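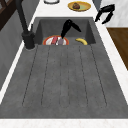
*Célula simulada en Torkum: pinza abierta sobre el plato del seno profundo.*

# Pinzas sin sombreado en la vista frontal y error de altura en el TCP

**Evangelia Deligiannis** - March 12, 2019

Estoy poniendo a punto una célula simulada de manipulación en cocina, con dos pinzas Bireditz sobre un fregadero de dos senos. Tengo 2 problemas y no sé si están relacionados.

El primero: en la cámara frontal las pinzas salen como siluetas negras planas, sin detalle en los dedos. El fregadero, los platos y la encimera sí reciben luz. Desde esa vista no puedo comprobar la apertura.

El segundo: al bajar al plato, la cota que devuelve el simulador no coincide con la del modelo cinemático. El TCP está definido a 245 mm de la brida, según la hoja de montaje. La desviación es constante en todo el seno derecho. He reinstalado el paquete de la pinza y el resultado es el mismo. Adjunto la vista frontal.
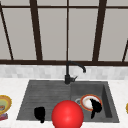
## Respuestas

**Hofstetter**

A mí me pasó algo parecido en enero y se arregló actualizando los drivers de la gráfica. Prueba eso primero. De la cota no sé nada.

**Skolton**

No creo que sean los drivers: si fallara el render completo, los demás materiales también saldrían planos. Yo trataría los dos síntomas por separado.

Para el material:

1. Abre la malla visual de la pinza y revisa las normales. Si están invertidas o faltan, recalcúlalas y exporta otra vez.
2. Comprueba que la pinza pertenece al mismo grupo de luces que el fregadero. Al importar un brazo como subescena, Torkum puede dejarlo fuera.
3. Sube el color base a un gris oscuro mientras ajustas. Con negro puro y luz difusa, los dedos apenas se distinguen aunque todo esté bien.

Para la cota, compara el origen de la malla de colisión con el de la malla visual. Lleva una pinza hasta el alimento del plato y detén la simulación con la otra en el escurridor. Te paso mi captura de referencia:
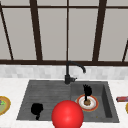
Con la simulación parada, activa los ejes de la brida y del TCP y mide entre ambos orígenes. Si no salen 245 mm, el desplazamiento está mal en el fichero de la herramienta - o aplicado dos veces, en la brida y en la pinza. Corrige un solo sitio, recarga la célula y repite la medida en las 2 pinzas, que llevan ficheros independientes. Guarda antes una copia del fichero original.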